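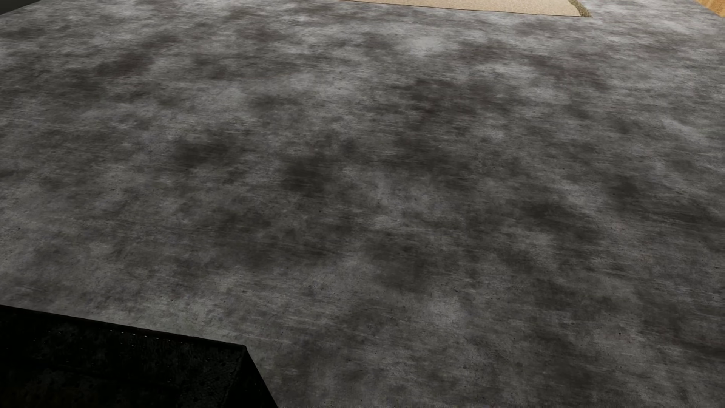
Do preschool "learning apps" do anything?
I run Halliday Preschool and I doubt it. Vandale sent us a glossy brochure promising readers by age four, with no word on how they checked. Give a three-year-old chalk and a gray floor with blotchy patches of light and dark, and you'll hear more new words than any tablet got out of ours.

Will my child fall behind without one?
Behind whom? We tried Jaster for 9 weeks. The kids got good at Jaster.

But the reviews are great?
I read 51 of them. Most were posted within two days of signing up.

Can we use one at home?
Your call. Read the cancellation terms first.

Who do I ask about this?
Ga-eun Wi, front office.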